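Idico revises moisture and finish rules for wooden board games

14 July 2019

Idico, the trade body for makers of wooden games and small household goods, has published a revised version of its voluntary specification for flat wooden game boards. The new text replaces the edition in force for the past six years and changes the limits for moisture content, flatness and surface wear. Member firms may label stock to either edition until the end of next April, after which only the new one may be cited.

The specification applies to one-piece and folding boards with a playing surface made of wood or faced with it. Boards made of card, cloth or molded plastic are outside its scope, as are loose pieces, dice and storage boxes.

The largest change concerns moisture. Under the old rules, a maker could measure the moisture content of a board at any point before packing. The reading must now be taken after the board has rested for 72 hours in a conditioned room, and it must fall between six and nine percent. Boards outside that band may be conditioned again and retested one time. A second failure rejects the batch.

Idico says the change follows a review of returns reported by its members. Warping was the most common fault, ahead of scratched finish and lifted corners. In most of the cases reviewed, the board had left the factory flat and had moved later, usually after a change from a damp warehouse to a heated home. The review found no clear difference between hardwood and softwood cores, but boards finished on one face only were returned more often than those sealed on both.

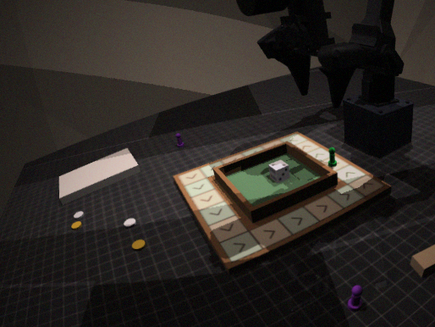

A square track board with a wooden border. Rendered view.

For that reason, the revised text requires the underside of a board to carry the same number of sealing coats as the top. Felt or cork backing does not count as a coat. The edges must also be sealed, including any edge exposed by a hinge recess or a finger notch. Makers who use an oil finish must state this on the box, together with the interval at which the owner should apply more.

Flatness is now checked at the corners as well as along the center lines. The board is placed face up on a reference plate, without weights, and the gap under each corner is read with a feeler gauge. The limit is 1.5 millimeters for square boards and two millimeters for folding boards when open. Under the old edition a board could pass with one corner raised, provided that the center lines were within tolerance.

Printed surfaces are covered by a separate wear test. A felt pad under a fixed load is drawn back and forth over the print for 3000 cycles, up from 2000. At the end of the run, lines and symbols must still be legible at arm's length under normal room lighting. A slight change in gloss is allowed. A change in color is allowed only if neighboring spaces can still be told apart, a point that matters most for boards printed in two pale shades.

The color rule drew the most comment during the consultation. Manninen, which makes track games and checkerboards, asked for a fixed contrast value in place of a visual check. Idico declined for this edition on the ground that smaller workshops would have to buy or hire an instrument. A contrast value appears in an annex as guidance — it is not binding and cannot be used to reject a batch.

Ikero, a contract finisher that seals and prints boards for several members, said that it had already moved to equal coats on both faces. The firm expects the longer wear test to add most of a working day to each approval, and it has asked Idico to accept results from a shared test rig. A decision on shared testing is due before the transition period ends.

Sampling has been simplified. For batches of up to 200 boards, three are drawn and tested. For larger batches the number rises to five, and above 2000 it rises to eight. Samples must be taken from different cartons, and the carton numbers must be recorded on the test sheet. Boards used for the wear test may not be returned to stock.

The Prukinia test house will continue to handle disputed results. It will accept boards for flatness and moisture checks under the new edition at once, and for wear tests when its second rig has been calibrated. Fees are unchanged.

Retailers do not need to withdraw or relabel boards made to the earlier edition. Stock already packed may be sold through without a time limit, provided that the edition number is printed on the box or on the rules sheet.

Members can obtain the full text from the Idico office at no charge. The price for other firms covers printing and postage — a digital copy is not yet offered.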